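Chapter 7
Community Meals and Public Understanding

7.1 Purpose of the chapter

This chapter deals with the shared meal as a form of interfaith and intercultural work. It covers the open supper, the street lunch and the hosted visit, and it considers how each is planned, who attends, and what can reasonably be claimed for it afterwards. Campaigns that rely on printed or broadcast material were treated in Chapter 6 and are mentioned here only for comparison.

Readers should be able, by the end of the chapter, to distinguish between attendance and contact, to draw up a simple hosting plan, and to read a small attendance survey with proper caution. The terms set in the margin are defined in the glossary.

7.2 Attendance and contact

A meal is often reported by a single figure, the number of people who came. The figure is easy to collect and says little about whether members of different groups spoke to one another. In this book, attendance means presence at an event for any length of time. Contact means a conversation of at least a few minutes between people who did not know each other before and who would describe their backgrounds as different.

The two can move in opposite directions. The Postdale open supper, held in a school hall, recorded an attendance of 488. Guests chose their own seats and most sat with the people they had arrived with. Of the 252 who returned a form, 126 reported contact as defined above. The Kestby supper was much smaller and used mixed tables, with places drawn at the door. Its share of guests reporting contact was higher, although its total was lower. Neither result can be taken as a measure of changed attitudes, which would require a second set of forms some months later.

Response must also be considered. Guests who enjoyed an event are more likely to complete a form than guests who left early, and those with limited English may not complete one at all. The Postdale share applies to the returned forms only and should not be applied to the whole attendance.

7.3 Hosts, guests and shared work

Early writing on community meals divided those present into hosts and guests. The host group provided the food, explained its customs and answered questions. The guest group ate, listened and asked. This arrangement is simple to organise, but it places the host group permanently in the position of explaining itself. After several such events, members of the host group may come to regard the invitation as a duty.

Later practice reduces the division by sharing the work. Cooking, laying tables and washing up are assigned to mixed pairs. Conversation during a task tends to be less formal than conversation across a table, and silence is less awkward. At Radberg the pairs were kept for the whole evening. At Warrier they were changed after the main course, and guests later complained that they had been moved just as they were getting to know someone.

Crockery deserves a brief note. Household plates lent by families are commonly preferred to disposable ones, partly on grounds of cost and partly for the tone they set. They must be labelled underneath, washed separately where dietary rules call for it, and returned by an agreed date.

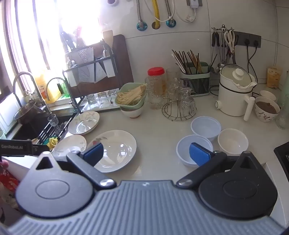 7.4 Dietary rules

A hosting plan must state what food will be served and how it has been prepared. General assurances are not sufficient. A guest who keeps halal or kosher rules needs to know the source of the meat, the utensils used and whether alcohol is present in any dish. A fully vegetarian menu removes some of these questions but not all of them.

The plan should contain at least the following entries:

Ingredients of each dish, in full
Name of the supplier for any meat
Separate utensils, if required
Times of prayer falling within the event
A contact for questions before the day

Where the event falls in a period of fasting, the meal should begin at the time at which the fast is broken, and the published starting time should allow for speeches to finish first. Section 7.5 sets out a worked plan for an evening of 2 courses, using the January supper at Kestby as its basis.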